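Support > Demo systems > Tickets > 3053

Opened 2020-09-24 by Sevim Güneş
Status: closed
Site: Fondside, open day demo, simulated cell

Randa Rawashdeh ran the sharpener demo for the Skasora visitors. The viewer stuttered badly once both arms were loaded, and the wrist view lagged behind the room view. No errors in the console.
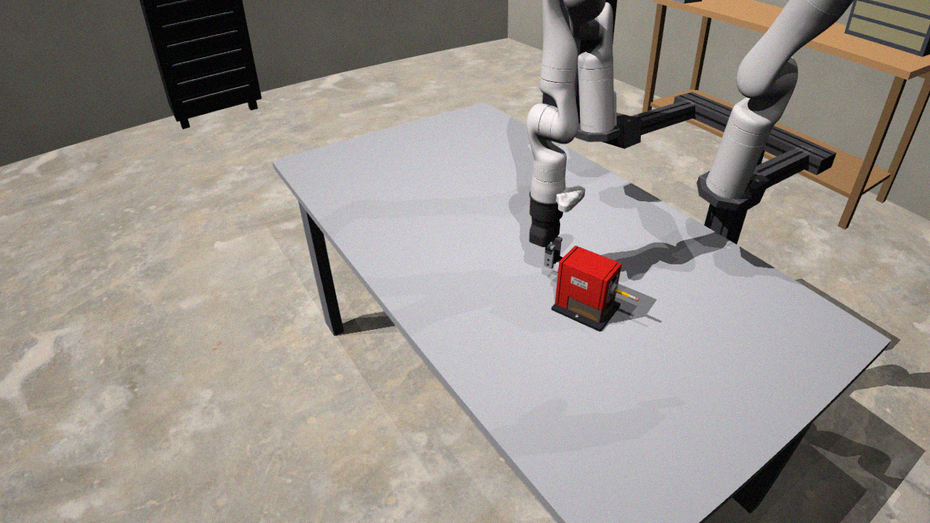

Room view, left gripper next to the sharpener.

Update, Ankit Tiwari: Physics log looks clean. The viewer was set to refresh every 10 ms, too fast for the demo laptop. Changed it to 30 and restarted. Room view is smooth now. Wrist view still lags.

Update, Ankit Tiwari: The wrist stream had its own buffer, left at 3000 frames since the February build. Cleared it and turned buffering off.

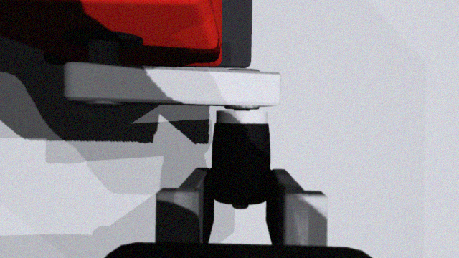
After that both views kept in step through a full run. Randa repeated the demo for the second group with the same settings and had no complaints.

Mingxuan Zheng asked whether the buffer setting is saved with the scene. It is not. It has to be set again on each machine. Jitendra Grewal will add it to the setup sheet before the Takeo visit.

Closing.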